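About Prandberg

We help small workshops plan and budget for their first robot arm. Started by Berkay Tekin and Ostap Onyshchenko, still run by them. No sales targets, no kit of our own to push.

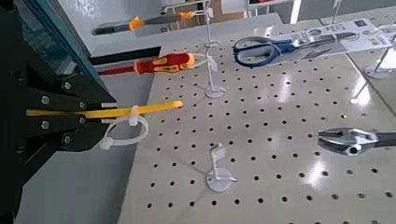
Gripper holding a cable tie at the pegboard, hand tools behind.

Day visit first, then a costed list: arm, gripper, guarding, spares, training. Quotes are good for 60 days. Most people forget the spares so we put them in seperately. Next planning days in August, 70 places, book thru the office.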